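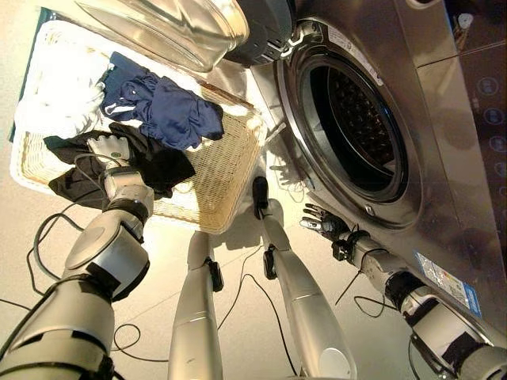 Darks and whites still sharing the basket, washer door open

Black clothes coming out with gray fuzz all over them, help?
Padmavathi Shenoy

Okay so I moved into a place with a front loader in November and ever since then every black thing I own comes out looking like it slept under a cat. I don't have a cat! I wash on the normal 44 minute cycle, warm, with the Pamska liquid, and I fill the drum pretty full because I hate doing two loads. White shirts, dark stuff, one bath towel or so, all in together. I've cleaned the little filter at the bottom (gross) and it didn't change a thing. Is it the washer, or is it me?

Annatjie Mtshali
It's the towel, I'd bet money on it. Towels shed like crazy, especially new ones, and black cotton grabs every bit of it. Wash towels by themselves, and I mean all by themselves. Then do your darks inside out on cold, and only fill the drum to where you can still get your hand in on top of the clothes. I did the stuff-it-full thing for years too — the water just can't carry the lint away when it's packed like that.
For the ones that are already fuzzy, shake them out hard outside and give them 10 minutes in the dryer with no heat before you wash them again. Check the rubber seal around the door while you're at it, and wipe in the fold. Mine had a whole sock's worth of lint in there, plus a dime.
Oh, and tissues in pockets. Check twice. Ask me how I know.

keane_18
had the same problem, ended up buying a lint roller. 2 for the price of one at Sallska last Saturday if you have one near you

Padmavathi Shenoy
Did the darks alone on cold last night and they look so much better, thank you Annatjie!! The seal was disgusting by the way. Towels are going in now.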